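Osoletti Deployment Duffel, 808 Series

Product page / Bags and Travel

Sold by the Barkville store. Notes by Cormac Coughlan. Updated September 12, 2021.

Every maker of green bags says theirs is "military grade." The phrase has no fixed meaning, and we wish Osoletti would drop it from the tag. What we can tell you is how the 808 is built and where we have doubts.

It is a top-loading duffel with 2 shoulder straps and 3 outside pockets. The main zipper is heavy and runs the full length, so you can get at your boots without dumping out everything else. The straps are padded, though not as much as the catalog suggests. Fully packed, you will feel them by the second airport.

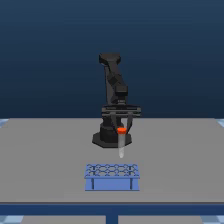
Osoletti also claims the fabric is waterproof. We would call it water resistant and pack a liner. The seams aren't taped, and a duffel can sit on wet pavement for a long time while a unit waits on buses.

Ashraful Weerasinghe at our Ollby counter has sold roughly 300 of these, mostly to military families, and the returns he gets are nearly all for broken strap clips. Spare clips are sold separately. We think they should come in the bag.

Color: olive or black
Name tape panel: yes
Lock: not included
Military discount: yes, with ID, in store only

If you want better straps, look at the Bhatt duffel. It costs more and holds less.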